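Eurocard (printed circuit board)

From the reference section on electronic hardware

A plug-in circuit board is a printed circuit board made to be slid into a rack, cabinet or larger board and taken out again without soldering. The board usually runs in guides along two of its edges and meets a connector at the back. Boards of this sort are found in telephone exchanges, railway signalling, laboratory instruments, lift controls, broadcast desks and many kinds of computer. They are also called cards, modules or, in older telephone practice, plug-in units.

Background

Early electronic equipment was mostly built on a metal chassis, with valves on the top and wiring underneath. A fault meant finding the bad part with the equipment out of service. During the 1940s and 1950s makers of computers and telephone equipment began to split their circuits into small units which could be swapped by hand. A technician could put in a spare, restore the service and repair the faulty unit later at a bench.

The spread of the transistor and the printed circuit in the following years made the units flatter and lighter. A single board could now carry a complete function, such as an amplifier or a line circuit. Most makers chose their own board sizes, connectors and guide spacing, and a card from one firm would seldom fit the rack of another.

Standard sizes

The best known family of standard boards is the Eurocard. The smallest common Eurocard is 100 mm high and 160 mm deep, and is said to be 3U in height, where U is the rack unit of 44.45 mm. The board is shorter than three full rack units to leave room for the rails of the subrack. A 6U board is 233.35 mm high. Depths increase in steps of 60 mm, giving 160 mm, 220 mm, 280 mm and so on.

Width along the rack is measured in horizontal pitch, written HP, with one HP equal to 5.08 mm. A full-width subrack in the 19-inch system offers 84 HP. Simple boards may take up four HP each, while a power supply with a large heat sink may need several times that.

Eurocard dimensions were taken up by a number of computer bus systems, among them VMEbus and CompactPCI. The mechanical parts are shared but the connectors and signals differ, and a board from one system should not be put into another even where it slides in easily.

Guides and retention

Card guides are usually moulded in plastic, though metal ones are used where heat has to be carried away through the edge of the board. A guide has a narrow channel for the board edge and often a wider mouth to help the user find it. Colour is sometimes used to mark a particular slot, such as the one kept for the system controller. 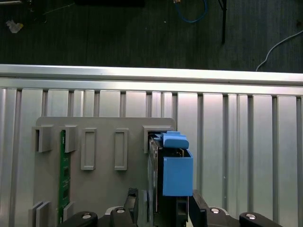 Retention depends on the conditions of use. In an office cabinet the friction of the connector may be enough. Equipment in vehicles or near heavy machinery needs screws, latches or a locking bar across the front. Wedge locks, which expand inside the channel when a screw is turned, are common in aircraft. They hold the board firmly and also press it against the metal for cooling.

Larger boards are often fitted with levers at the front corners. These give the user enough force to seat or free a connector with a high pin count. Pulling such a board by its components can crack solder joints, and service manuals generally warn against it.

Connectors

Two broad types of connector are used. In an edge connector the contacts are plated strips on the board itself, which push into a sprung socket. It is cheap, but the plating wears and the thickness of the board has to be well controlled. In a two-part connector a plug is soldered to the board and a matching socket is fixed to the backplane. This costs more and lasts longer. The two-part connector used on many Eurocards was set out in the German standard DIN 41612, and is often simply called a DIN connector.

Keying prevents a board from being put in the wrong slot or the wrong way round. It may be a notch in an edge connector, a blocked contact position or a set of coded pins at the front. Older equipment often had no keying at all and relied on labels.

Backplanes

The backplane joins the boards to each other and to the power supply. The first backplanes were wired by hand or by wire wrapping, in which a bare wire is wound tightly round a square post. Wrapped connections are reliable and can be changed, and some wrapped backplanes stayed in use for decades. Printed backplanes later became normal, as they are quicker to make and behave in a more regular way at high speeds.

A passive backplane carries only tracks, connectors and a few simple parts. An active backplane has working circuits on it. Many users prefer the passive kind for equipment that must stay in service, as a fault on the backplane is much harder to mend than a fault on a card.

Handling

Static electricity is the main risk when boards are out of the rack. A person can carry a charge too small to feel which is still large enough to damage a chip. Boards are stored in conductive or static-dissipative bags, and technicians wear an earthed wrist strap. Power is switched off before a board is moved unless the system is built for live insertion – a feature also known as hot swapping. Boards made for hot swapping normally use contacts of different lengths, so that the earth connection is made first and broken last.

Dust on the contacts is a frequent cause of faults that come and go. Taking a board out and putting it back may clear the trouble for a time by wiping the contact surfaces. Abrasive cleaners remove the gold plating and shorten the life of the connector.

Decline and present use

From the 1980s onwards more functions were placed on single chips, and much consumer equipment moved to one main board with few or no plug-in cards. The racked card has remained common in industry, transport and research, where a system may be kept for 50 years and its parts replaced piece by piece. Spare boards for such systems are often repaired several times, and some operators keep retired racks as a source of guides, connectors and front panels.

See also

Backplane
DIN rail
Edge connector
Rack unit
Wire wrap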